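Home > Community Help > Robots & Automation > Good Practice

Open drinks and liquids near a tabletop arm -- what are the actual rules?

Posted by Veronica Dobre, June 18, 2021
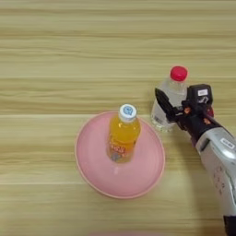 I'm trying to write a one-page set of house rules for our workbench at Flukemham, and I've gotten stuck on the part about liquids. We're a small outfit, just a few of us sharing a rented unit, and our arm spends most of its life doing pick-and-place with ordinary household stuff. The safety sheet we inherited says "NO LIQUIDS WITHIN REACH OF THE ARM" in capital letters, and then our main task is bottles. So every single day we break the first rule on the wall. We had the orange drink standing on the pink plate and the clear bottle with the red cap off to the right, with the gripper right up against it, and my coworker pointed at the sheet and asked me which one of us was going to sign the exception. Fair enough!

I'd like to swap that line for something people will follow. What I want to know:

Is there a standard that says anything about liquids in the workspace, or is it all common sense? I've read through what I could find on collaborative robots and it's mostly about people getting hit or pinched, which I get, but it doesn't help me with a pint of juice going into a wrist joint.

Do you treat sealed bottles differently from open cups? Our caps stay on during runs. I'd be happy saying "capped only" but I don't know if that's being sloppy.

Does anybody set a grip force limit per object? We have one number for everything at the moment, and I have a feeling that's the real problem. It works fine on wooden blocks. I'm less sure about thin plastic.

Our arm isn't sealed against water in any serious way, by the way. The manual has a paragraph about wiping it with a damp cloth and that's all the love it gives the subject.

Thanks in advance. I'm hoping to get the new sheet up before our next group of students comes through.

gollell_bench

Hi Veronica, we went through exactly this in February so I can tell you where we ended up, with the warning that I'm a bench tech and no lawyer.

On the standards part: ISO 10218 and the ISO/TS 15066 document are the ones people will point you to, and you've read them right, they're about protecting people. What they do ask of you is a risk assessment for your own application, and that's where liquids belong. You write down that a bottle can get squeezed, dropped or knocked over, you write down what could happen next (slippery floor, liquid in the electronics, somebody grabbing for a live power strip), and then you write down what you do about each one. Once we had that on paper the "no liquids" line kind of dissolved, and we replaced it with these:

Caps on and hand tight. The person who sets the table checks every cap, even if somebody else just checked it.

Plain water wherever the task allows it. If you need a colored drink for the look of the thing, use up the one that's there before you open another. Sugar is the nasty part. Water dries up and juice turns to glue, and I say that as someone who has taken a gripper apart with a toothbrush.

No power strips, controllers or laptops on the same surface as the bottles, and nothing electrical on the floor under the edge of the table either. Cables come in from above or behind, with a drip loop hanging lower than the connector.

One towel and one emergency stop within reach of the same person. We used to have the towel on the far side of the room, and you can guess how that went.

If anything leaks, you stop the arm first and wipe second. I'd print that one bigger than the others. People's instinct is to dive in with the towel while the thing is still moving.

We log leaks too. Out of 784 runs with bottles we've had 4 leaks, and 2 of those were a cap that hadn't been tightened after a refill. The other two were squeezes. None of it got inside the arm, but I wouldn't call that proof of anything, we may have just been lucky with which way it ran.

For grip force, yes, please do set it per object. One number for everything is how you end up with a bottle shaped like an hourglass. We start low, close on the bottle, lift it a finger's width and wait. If it slips, go up one step and try again. Then write the number on the object's card and don't let people change it from memory. A full bottle and a half-full one get different cards, which sounds fussy until you try it. The full one with the cap on is pretty stiff and the half-empty one caves in much sooner.

Mudlark77

just use empty bottles?? or fill them with rice. we did sand for a while, works great, no spills. if the arm can pick up sand it can pick up water

Watcombe Pete

I'd be a little careful with the sand idea above. It's fine for practicing your approach and checking that you don't knock things over, and I do use it for training new folks. But sand is heavier than water for the same volume, and it doesn't slosh, so the force number you settle on won't carry over to the real bottle. And if that bottle opens up you've got grit all over your table, and grit in a gripper is worse than water in a gripper. I'd keep it for dry runs with the lid taped down.

I agree with most of what gollell_bench wrote. A few things I'd add from my own shop:

Split your rule by what's open and what's closed. Sealed containers that are part of the task can be inside the reach of the arm. Open containers can't, unless the task is pouring, and pouring gets its own page with its own sign-off. And people's own drinks stay out of the area completely, sealed or not. That last one matters more than I expected. Once you've got bottles of drink sitting on the table as work objects, folks stop seeing a drink on the table as out of place, and somebody's coffee ends up next to them. I mark the task bottles with a strip of colored tape on the bottom and tell everybody that nothing without tape goes on the table (and nothing with tape gets drunk, please, they've been handled by everyone).

Watch your speed near a tall bottle. I bring the arm in at normal pace and then drop it way down for the last stretch before contact. A nearly empty bottle tips over if you look at it wrong, and if it's standing on a plate you've got the rim to think about as well, both for the fingers coming in low and for where the bottle rolls if it goes.

Clear bottles are their own headache. If you use a depth camera, see-through plastic can come back as holes or as the table behind it, so the arm may think it has more room than it does. We don't let anyone run a new clear object unattended until somebody has stood there with a hand near the stop and watched it through a whole set. It's boring, I know -- bring a chair.

Also, does your manual list an IP rating? Look at the second digit, that's the one for water. Check the gripper separately, it's often lower than the arm. If there's an X in that spot it means no water rating has been given, and I'd treat it as having no protection at all. You can get a jacket for most arms, but I'd talk to the manufacturer before you put one on, they can hold heat in and snag at the joints.

Veronica Dobre

This is so helpful, thank you both! (And thanks Mudlark, I do like the taped-lid version for the students.) I'm stealing the open/closed split and the tape on the bottom. I checked the IP rating and the arm has one but the gripper's manual doesn't mention it anywhere, so I've written to them. The cards are going to take me a while. We have 183 objects on the shelf, though I guess I can start with the ones that hold liquid.

gollell_bench, when you say a different card for half full, do you mark a fill line on the bottle or go by weight?

gollell_bench

Weight. We tried a marker line and it rubbed off on the fingers. Any cheap kitchen scale will do it, weigh it with the cap on and write the number on the card next to the force.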